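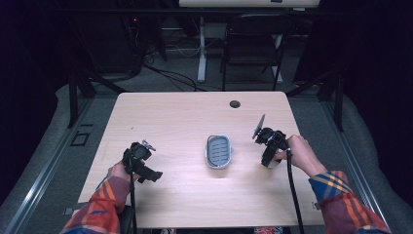

Why do people who flee a war so often stop in the nearest town?

Mostly they stop there because it is as far as their feet, their money and their grandmother can go.

Chapter 4
Shelter Close to Home

Maps of displacement love arrows. The arrows are long and curved and usually cross a border, and they give the impression that anyone who hears shelling packs a bag and heads for another continent. The people of Meredith, when the fighting reached the hills above them one October, went to Briltport. It was two valleys over. Many of them had bought shoes there.

By the end of the month the Briltport secondary school was sleeping 872 people, and the geography room was much in demand for its stove. Classes moved to the bus depot. The district office, which had a contingency plan, discovered that the plan assigned all new arrivals to the secondary school in Meredith.

Gordon Pelletier, who taught chemistry and found himself in charge of blankets, kept a notebook through the winter. We will return to it several times. His entries are short and bad-tempered, and they record something official reports tend to leave out: who was feeding everybody. For the first 2 weeks it was the town. Bread came from households that had been told to expect shortages themselves, and the relief trucks, when they arrived, were greeted with a request for the correct forms.

International law has a name for these families. They are internally displaced persons, meaning they have left home without leaving the country. A refugee has crossed a border and acquires a set of treaty protections by doing so. Someone who stops a mile short of that border remains, on paper, the responsibility of the government whose war it may be.

Key terms: internally displaced person, refugee, host community, front line, return.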